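Dirt Road Driving - Your Questions, My Answers

I get a fair few emails through this site, and most of them ask the same handful of things, so I've put them in one spot. I'm not a mechanic or a guide. I just like unsealed roads more than is probably sensible, and I've made most of the mistakes already. If your question isn't answered further down, use the contact form and I'll get to it (slowly, I'm often out of range).

Where do you usually drive?

Mostly the Escombe track and the bits that hang off it. It's 41 kilometres end to end if you don't take the side tracks, and I nearly always take the side tracks! I've done the Zokcombe loop too, but it's busier and the camping isn't as good. 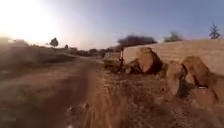

Escombe, March 2, 2019

Is the track suitable for beginners?

Yes, if you're patient. The surface is mostly packed dirt and the bends are gentle, so you're not going to be hauling yourself up rock steps. What catches new people out is driving into a low sun. Around the boulders the track swings left, and when the light's in your eyes the far end of it just melts away. I drop right back to a crawl there and I don't care who's behind me. Clean the inside of your windscreen before you set off as well - the outside gets all the attention and it's the inside film that flares up.

Do I need a four-wheel drive?

For the main track in dry weather, I've done it in an ordinary wagon with decent clearance and been perfectly fine. For the side tracks I'd want the four-wheel drive, mainly for the soft patches. After rain I wouldn't take anything at all. You'll get stuck, and you'll leave ruts that the rest of us have to bounce over until the grader comes through, which some years is December and some years is never.

What tyre pressures do you run?

I knew this would be in here. It depends on your tyres, your load and your car, so start with the placard inside your door and let a bit out from there. I go down in small steps until the corrugations stop rattling my fillings. Bring a gauge you trust and a compressor, because you do need to pump back up before the bitumen. I've had my little Kubíček compressor for 11 years and it sounds like a goat, but it works.

Should I drive in the wheel ruts or beside them?

In them, most of the time. The ground's packed down where everyone else has been and it's usually firmer than the loose stuff either side. The exception is when they get deep enough that your diff starts dragging, and then I straddle them, one wheel on the middle and one on the shoulder. Try not to make new lines across open ground just because there's room. Those marks hang about for ages.

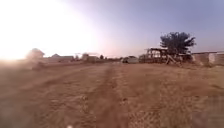
The middle rut, heading for the buildings, with dust off to the left.

How far back should I stay from the car in front?

Further than you think! If you can taste their dust you're too close. On a still day it just hangs there, low to the ground, and you can't see a thing in it. I keep my headlights on all day, hang back until it clears, and never, ever overtake into it. A quick word on the UHF sorts most things out.

How do you keep the dust out of the car?

I don't, completely. Windows up, fan on, air on recirculate only if I'm stuck behind someone, otherwise fresh air so the cabin stays pressurised a little. Anything I care about goes in tubs with proper seals. I put 2 old towels along the bottom of the tailgate and they catch an astonishing amount. My bread still crunches.

How do you find your way without phone reception?

I carry a paper map and I mark turn-offs on it by what I can see from the driver's seat, since signs tend to go missing. Big, plain shapes are best, things you'd still pick out with the sun in your face.

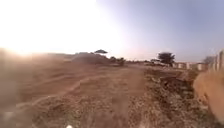
Landmarks are worth writing down properly, with a note of which way you were facing and what the odometer said. I reset the trip meter at the first gate and scribble as I go. A flat-topped tree up at the top of a big round mound, say, is a gift, because even backlit you get that umbrella shape, and the dark shrubs to the right of the mound tell you you've got the correct side of it. Fence posts and single rocks are hopeless, I've filled whole pages with them and never found one again.

How much water should I carry?

More than you'll drink, split between containers so one leak doesn't finish you off. I keep a separate jerry just for washing hands and faces.

Can I get a copy of your map?

You can! It's sheet 2458 in the Ketatia series with my scrawl all over it. Send me a message and I'll email you a scan. My handwriting's terrible, so ask if you can't read something.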